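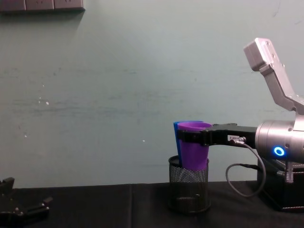
Clitberg Bench Safety Set for Two-Arm Work Cells

The Clitberg set is made for teams who run two small robot arms on one table and want clear rules for the people who work next to them. It has printed rule cards, a test plan, a log book and a set of table markers. It doesn't replace the risk assessment of your own site. The set helps you to prepare this assessment and to keep it up to date after the first week, when many teams stop writing things down.

The text of the cards was prepared by Lok-yiu Chiu for Prondel, and it was revised in May after comments from users. The wording is short on purpose. A person who starts at the bench on Friday should be able to read all cards before the first shift.

What you receive

Rule cards, A5, laminated, with rounded corners
Log book, 476 pages, sewn binding
Table markers, 4 pieces, for the limits of the shared area
Test plan for grip, release and stop
Wall holder with two screws

Rules on the cards

Before power on. Check the cable of each gripper over its full length. The cable must have enough slack for the wrist to turn, but it must not go under the base or touch the fingers. Check that the plug is fully seated. Remove all items from the table which are not in the task list for the day.

Shared area. Only one arm may enter the shared area at one time, unless the task has been approved for both arms. The waiting arm stays on its own side. Write in the log book which side has priority.

Status lights. The colour of a light has a different meaning from one maker to another. Copy the table from the manual of your arm onto the blank card and hang it in the holder. Do not teach the colours by memory.

Hands. No hand goes between the fingers of a gripper while the arm has power, also when the arm stands still. If a part is stuck, press stop, wait until the arm is at rest, then free the part.

Objects for training tasks. Begin with light plastic parts without sharp edges, for example cups. Glass is not allowed at level one. When a part is placed inside a holder, the operator writes down the type of holder, as mesh and see-through walls can be difficult for some cameras. 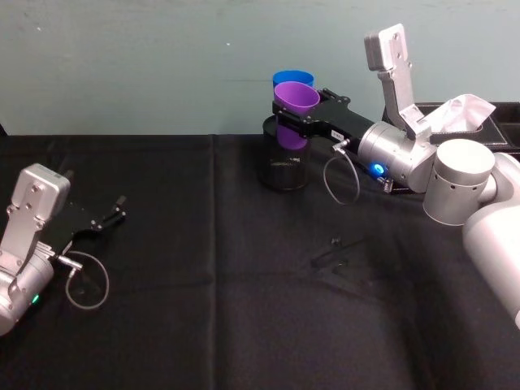
Placing task with a purple cup. The left gripper is open and holds nothing.

Cloth and background

We recommend a matt table cover in one dark colour and a plain wall. The cover should be fixed on the back side of the table, so that it cannot move with the arm. Small creases are acceptable if they are outside of the place position. Small loose parts, such as screws, should be collected before every run and entered in the log book with the place where they were found.

Test plan

The plan asks for 2000 cycles of grip and release before a new task is accepted, and for 3000 cycles after a change of finger type. Cycles can be divided over several days. A cycle which was stopped by the operator is counted as failed, whatever the reason was, and the reason is noted in the last column.

Versions

Clitberg Basic contains the cards and the log book. Clitberg Full contains all parts in the list. Both versions are supplied in English. The Amundsen edition has larger letters and is intended for benches where the cards hang more than two metres away from the operator.

Refill and spare parts

Log books and markers can be ordered separately from Zivell, our distributor. Please tell them the version printed on the back of card one. Old cards and new cards should not be mixed in the same holder, as the numbers of the rules have changed.

Care

Clean the cards with a damp cloth. Do not use solvent. The markers have a weak adhesive and can be moved many times, but they should be replaced when a corner begins to lift.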